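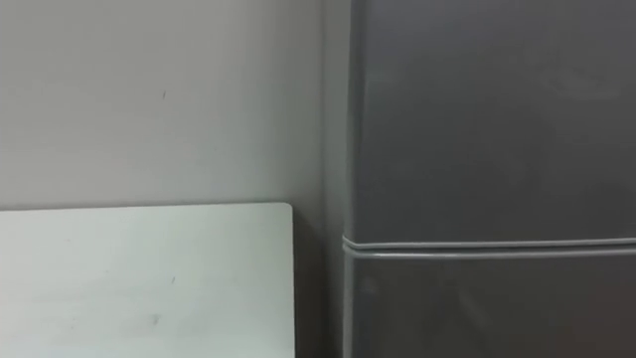
Jemo arm kit review - final report
Idalina Garcia
Intro to Automation, October

What we had to do
Pick a kit, build it, say if the department should buy more. We got the Jemo two-arm kit, sold by Teixeira with the Suleck control software on a subscription. Budget limit was 2000 dollars and the kit came in under, but only before the software.

Setup
Build took 3 afternoons. Manual is fine until the shoulder section, then the drawings stop matching the bolts in the bag. Had to email Teixeira. Got a reply the next morning with a corrected page, so points for support.

Software installed first try. Calibration did not. The wizard wants both arms parked and it times out if you're slow. Took us 5 tries before it saved.

Kitchen task
Goal was opening a fridge door. Sounds easy. The fridge is dark gray and pretty plain, no handle sticking out where we were working, just the seam strip between the upper and lower doors. The software's "find handle" tool expects a bar so we had to mark the target by hand. Also the gap next to the wall is narrow, we kept the left arm out of it.

Didn't get to a full set of 100 runs like we planned. The partial log is in the apendix, I wouldn't read much into it.

Compared to Grillside
The other group had the Grillside kit. Stronger grip, way louder, no hand marking at all. Theirs is a single arm tho so not really the same thing.

Would we buy it
Yes for a class, if Teixeira throws in the software for a year. No if it's full price. Spare cables should be in the box and arent.

Still to do
- redo calibration with the new firmware
- ask about school pricing
- return the borrowed hex keys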